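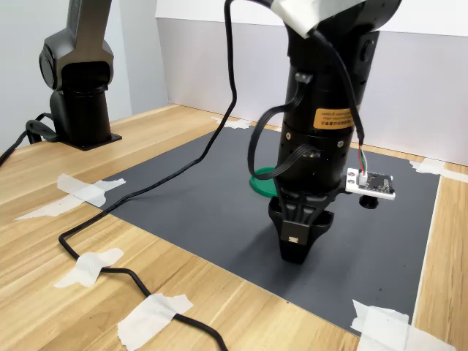 How far is too far to walk to work?

For most people with ordinary shoes and an ordinary schedule, three miles each way is where it starts to eat the day. Under two miles, you'll hardly notice it after the first couple of weeks.

The Long Way In

2024-06-16 | By a Trostach Monthly contributor

Filed under: Life & Town, Getting Around

I started walking to work in April of last year, and I'd love to say it was for my heart or the planet, but my car needed a new transmission and I was too cheap to fix it right away. My office is in Brillgate, I live on the other side of the river, and the whole thing comes to two and a quarter miles if I behave myself and don't stop for a roll. (I stop for a roll.)

The first week was awful! I wore the wrong socks. I carried a shoulder bag that banged against my hip the entire way, and I left the house at the same time I used to leave with the car, as if my legs did thirty miles an hour. By the third morning I had a blister the size of a quarter and was pricing used hatchbacks on my lunch break.

Then I bought a proper backpack, started leaving at ten past seven, and something settled down. I keep a pocket calendar and I put a little W on each day I walked both ways, and by the end of the year I had 136 of them. I'm prouder of those W's than of most things I did in school.

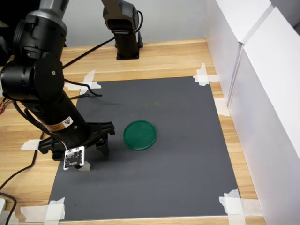
Black gripper lowered close to a dark gray mat on a light wooden tabletop.

What surprised me most was how little I knew about my own town. I'd driven down Mill Street for years and could not have told you there was a locksmith on it, or that the houses past the church have those lovely blue tile steps, or that somebody on the corner grows tomatoes in a bathtub. You go past at walking speed and you get all of it. You get the smells too, good and bad. The stretch behind the fish market in August is something you just have to hold your breath for.

And then there's the Mac Giolla footbridge, my favorite part by a mile. It's narrow and it bounces a little in the middle, and there are 102 steps if you add up both ends, which I've done more times than I'd like to admit. In the morning you get the rowers going underneath and the same gray heron standing on the same post, looking disgusted with everyone. I used to cross with my headphones in. I quit doing that sometime in the fall, mostly so I could hear the bikes coming, and I found I liked the water noise better than my podcasts anyway.

People ask me about the rain first. You'd think it rained nonstop here from the way they ask! Most wet mornings are really just damp ones, and a decent jacket takes care of it. For the truly horrible days there's the number 8 bus, and I take it with no guilt at all. I do recommend keeping dry socks in your desk drawer. I've got a whole drawer of them now, and two coworkers have borrowed pairs that I do not expect to see again.
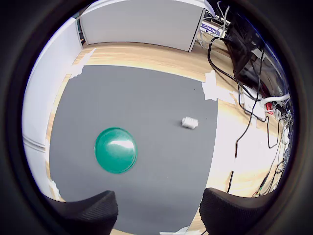 Ice is another matter. I went down hard on the bridge approach in the winter and sat there for a minute with my coffee all over my coat, and after that I bought the slip-on cleats they sell at the hardware store. They look silly and they click on tile floors. Buy them before you need them, not after, and take them off before you go into the bank.

The roll, since I brought it up, comes from Tivano, the bakery at 1205 Canal Street, and it's a cardamom one with too much sugar on top. They open early. There's usually a short line of the same people, and we've gotten to where we nod, and lately where we talk. I know whose kid is learning the trumpet. I know who's fighting with the water department. None of us has ever traded names, and I kind of like it that way.

My car, by the way, did get fixed, in the end. It runs fine. I drive it to the big grocery store and out to my sister's, and it sits in front of my house the rest of the time collecting pollen. I figured I'd go straight back to driving once it was home, and for two days I did, and I got to work early and in a bad mood both times. There's no cool-down on the drive home either. I'd walk in the door still annoyed about an email, where on foot I've usually forgotten the thing by the time I reach the river.

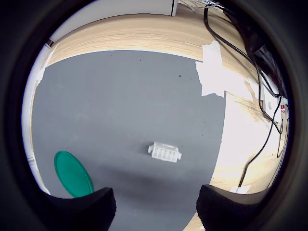
If you want to try it, start with the walk home. There's no clock on it, you can show up sweaty, and if you hate it you can catch the bus halfway. Do that once or twice a week for a month before you tackle a morning. And walk the route on a weekend first, slowly, so you know where the long lights are and which side of the street has shade. I'm still finding shortcuts. There's an alley behind the library that saves me four minutes, though it smells like paint and I haven't worked out why.

More from Life & Town

The best benches in Trostach, ranked by someone who sits a lot
Brillgate's lunch counters: where to go when it's packed
Bus passes, explained without the headache
What to plant on a windy balcony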